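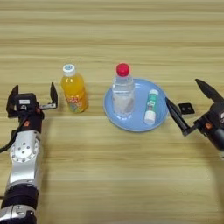

Taltitmont. Somos 8 pessoas, uma oficina em Lullport e uma pergunta: as máquinas já arrumam a mesa por nós? Ainda não. Uma garrafa de água num prato azul, para nós 1 segundo, para dois braços é trabalho a sério.

Começámos com tarefas de cozinha, mais de 100 tentadas até hoje. Contamos tudo, falhas incluidas.
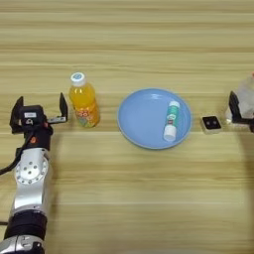

Sumo, prato, tubo. Bancada principal.

Loiça e chão de fábrica, lá para fevereiro. Visitas à segunda, 15h, é só aparcer.
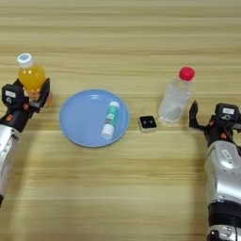
Pinça esquerda fechada no sumo, direita aberta.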